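Ticket: Guest gallery for October wedding shows images out of order, 39 files missing
Product: Clivisetti (client galleries), Zevthorpe importer
Reported by: Nathalie Aerts
Assigned to: Stijn Vermeulen
Opened: July 3, 2026
Priority: Normal, raised to High on reply 3
Status: Resolved, one follow-up open

Original report (Nathalie Aerts)

I delivered a wedding gallery to a couple this morning. The wedding itself was last October and this is the second delivery, the full set after the album picks. The upload reported 1,000 files accepted. The gallery page shows 961. The ceremony section starts with the first dance, then goes back to the processional, then jumps to the speeches. On my own computer the order is correct when sorted by capture time.

Two cameras were used, mine and my second shooter's. Both sets were exported from the same catalog as JPEG, full size, sRGB. Files were renamed on export by camera, with a four-digit counter. I have tried the following:

Cleared browser cache, no change.
Opened the gallery in a private window, no change.
Switched gallery sort from Upload to Capture Time and back, no change.
Re-uploaded the ceremony folder only. This created duplicates of some files and did not bring back the missing ones. I have since removed the duplicates.

The couple already has the link. Please advise whether I should take the gallery offline.

Reply 1 (Stijn Vermeulen)

Please leave the gallery online for now but turn off downloads under Gallery, Access, Guest Permissions. Guests who download the full zip before the fix will get the short version, and the zip is cached per guest.

I need three things:

1. The import log from Zevthorpe. Menu: Help, Save Log. Send the whole file.
2. One file from each camera, straight from the export folder.
3. The file naming template used for each camera.

Reply 2 (Nathalie Aerts)

Log and two files attached. Templates were the couple's surname plus the counter for my camera, and the same surname plus the counter for the second camera with a lowercase b at the end. Some of the second shooter's files may not have the b. We added it partway through the export, after the ceremony folder had already run.

Reply 3 (Stijn Vermeulen)

Log received. The missing files are accounted for. Zevthorpe found 39 name collisions, meaning two different photos with an identical file name in one batch. The import setting "On duplicate name" was set to Keep First. The second file in each pair was accepted, counted in the upload total and then dropped when the gallery was built. The total should not include them. I am recording that as a separate defect.

All 39 are from the ceremony folder, which agrees with what you describe about the template.
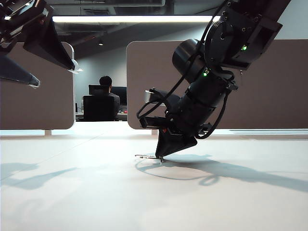 The order problem has a different cause. The two sample files have capture times exactly 56 minutes apart for what looks like the same moment, the ring exchange. One camera clock was wrong. Your desktop catalog has a time correction stored for the second camera, which is why the order is right on your side. The correction was not written into the exported files – only into the catalog. The gallery reads the time from the file itself.

Switching the sort order had no visible effect for you. The section order was pinned when the gallery was first published, and a pinned section ignores the sort control. The control should be grayed out in that state. It is not.

Priority raised to High as the gallery is in use by guests.

Reply 4 (Nathalie Aerts)

That makes sense, the second camera had its battery out over the winter before and the clock was set by hand. Is there a way to fix this without uploading everything again? The couple has marked 40 favorites for prints and I do not want those lost.

Reply 5 (Stijn Vermeulen)

Yes. Favorites are tied to the internal photo ID, so they survive a replace but not a delete and re-upload. Steps, in this order:

1. In your catalog, select all files from the second camera and apply the time correction to metadata on export. The option is under Metadata, Write Adjusted Time.
2. Export the second camera's files again with the b suffix on every file, into a new folder.
3. In Clivisetti, go to Sections, Ceremony, and choose Unpin.
4. In Zevthorpe, set "On duplicate name" to Keep Both. Set "Match existing by" to Image Content. Do not use File Name for this step.
5. Run the import in Replace mode on the new folder.
6. Check that the total reads 1,000 before going further. If it does not, stop and send the log.
7. Set sort to Capture Time, then pin again if you want the order locked.
8. Turn downloads back on. This also clears the cached zip.

If the match step reports "low confidence" for any file, skip that file and list it here. Black-and-white conversions sometimes do this when the color version is in the same batch.

Reply 6 (Nathalie Aerts)

Steps 1 to 5 done. Total is 1,000. Two files came back as low confidence, both black and white, both from the confetti shots. Skipped as instructed. Favorites are intact. The processional is now first and the dance is at the end.

Reply 7 (Roel Brouwer, second line)

Taking over from Stijn for the two remaining files. I have matched them by hand using the preview and the corrected times. Please reload the gallery and confirm that both appear in the Confetti section.

Reply 8 (Nathalie Aerts)

Confirmed. Downloads are back on. I tested the zip as a guest and the file count is right.

Resolution

Cause 1: duplicate file names in one batch, with the import setting at Keep First.
Cause 2: camera clock offset of 56 minutes, corrected in the catalog but not in exported files.
Fix: re-export with adjusted time, Replace import matched by image content, two files matched by hand.

Related defects

Upload total includes files dropped as duplicates. Owner: Liesbeth Bosman. Open.
Sort control stays active on pinned sections. Owner: Liesbeth Bosman. Merged with an earlier report.

Follow-up

Customer asks for a warning at import when two cameras in one batch differ in clock time. Passed to product as a feature request.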